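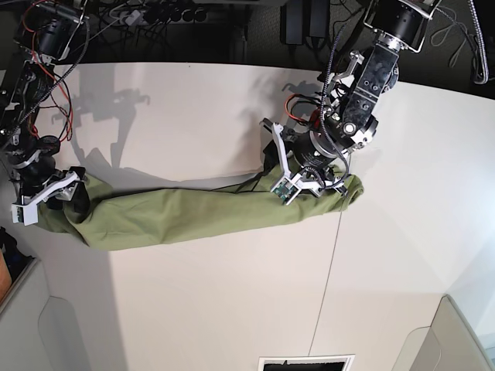 Okay quick one tonight, it's nearly eleven and I still have a load in the dryer.

Towels. Specifically rolling them, which I have been converted to against my will. I was a fold-in-thirds person my whole life, my mother did it, her mother did it, end of story. Then we moved into the Tonberg Street place and the linen closet is a joke. 2 shelves. Shallow ones! A folded bath towel hangs over the front and the door won't shut.

So Ingeborg came over in February to help me unpack and just started rolling everything. Didn't ask. I was annoyed for maybe an hour and then the door closed.

What I do now, after a lot of messing around:

Lay it out flat on a big table. The bed is too soft, the roll goes lumpy in the middle and you'll never get it even. Smooth it with your forearm. Fold lengthwise once for hand towels, twice for the big ones. Then roll, and keep hold of both ends the whole time. If you only hold the middle, the ends wander off and you get a cone. I made so many cones.

Creases are fine. I used to restart if there was a wrinkle, what a waste of an evening. It's a towel.

Don't go too tight either. Tight looks great on the shelf but mine came out smelling stale, and Aiman complained (he complained about the cones too). Loose-ish tube, open at the end, lets some air in. They do slump a bit. Whatever.

Green ones go on the left, white on the right, washcloths in the Vetano basket that used to hold onions. Beach towels I gave up on, they're under the bed.

Does it take longer? Yes, a little. I had 5 to do earlier and got thru them before the kettle boiled, but our kettle is very slow so don't go by that.

Things I have not figured out: fitted sheets, obviously. Also the thin kitchen cloths, wich unroll themselves the second I let go. Ingeborg uses rubber bands, I think that's ugly. If you have a trick that isn't rubber bands please leave it in the comments.

Next post will be the spice drawer, I promised Yeoh I'd do it and I keep putting it off. Dryer just buzzed. Going.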